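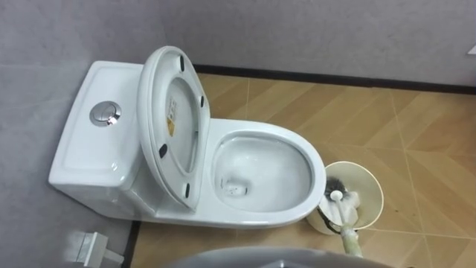
Where Does the Flush Go?

You press the button, there's a roar, and everything is gone. Well, gone from your house.

Water from the tank rushes into the bowl and pushes the old water over a hump in a bendy pipe. 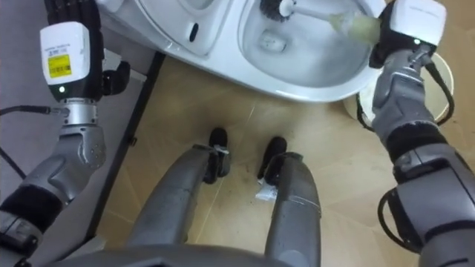 Once the bend fills up, it pulls the rest along – that's called a siphon. A little water stays behind to block the smell. Thank it sometime. 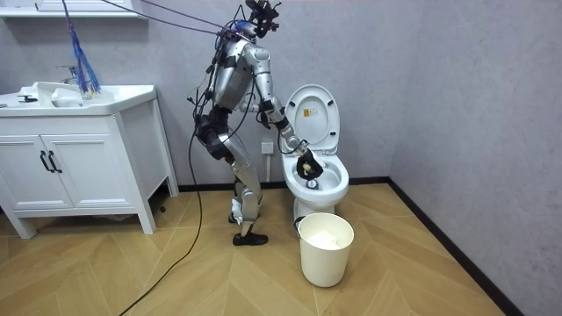 Next come the sewer pipes, which mostly slope downhill. Gravity works for free and never takes a vacation.
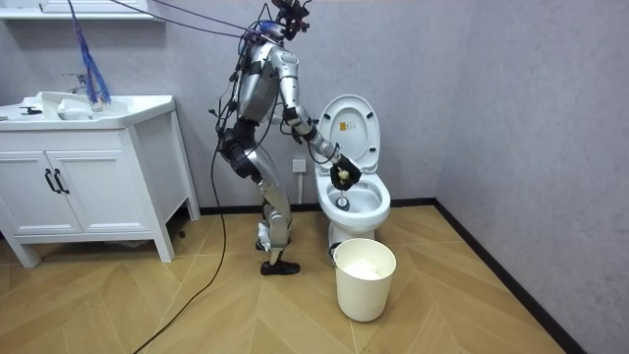 At the treatment plant, screens catch the rags and toys. Then tiny bacteria eat the yucky stuff. They seem to like it. Please don't flush your socks – bacteria are picky about socks.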